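Applying to a script development fund with a co-producer in another country?

Hi all, I've been reading this board for ages and finally have something to ask. I've written a feature called Stokska, set on a fishing boat, and I'm on my third draft (96 pages at the moment, down from a very baggy first go). I'd like to send it to the Bhatt development fund, which takes projects from writers with at least one produced short. My co-producer lives abroad and the form only has room for one country. Do we pick hers or mine? I've asked the fund twice and only got the automatic reply.

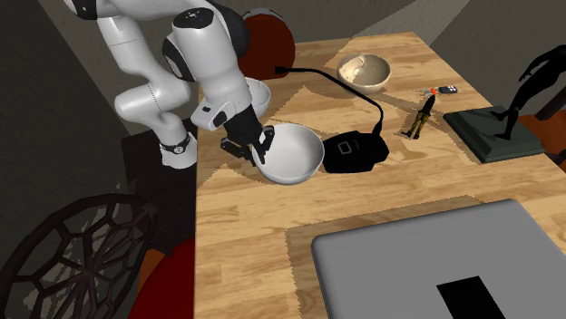 Tala Nasrallah
Put your own country, dear! The fund looks at where the writer lives at the time of applying, and your co-producer goes on the second page under "partners." I went through this with my script Flotel and fretted over it for a whole weekend. Please do attach a short letter from her, signed, saying she's on board and what she'll be handling. Mine was half a page and that was plenty. Here's the order I'd do things in, if it helps:

1. Write the synopsis first and keep it under 800 words. They do stop reading (I learned this the hard way, with a lovely ending that sat on page three).

2. Get the co-producer's letter, and ask early if she's traveling. 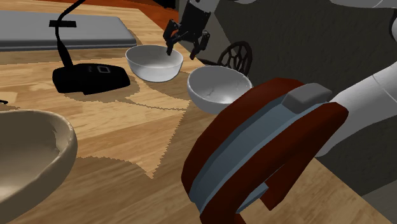 3. Fill in the budget sheet last. Only list development costs, so your writing time, a script editor, maybe a research trip. I asked for 3,380 and got all of it, but I'd left out shooting costs completely.

Good luck with it, and do come back and tell us how you get on. I love a boat story!

stever_reads
i think its her country if she has the company?? not sure. my friend applied to Stever and they were different. there were 47 projects in the round that year so dont get your hopes up too much. deadline is usually April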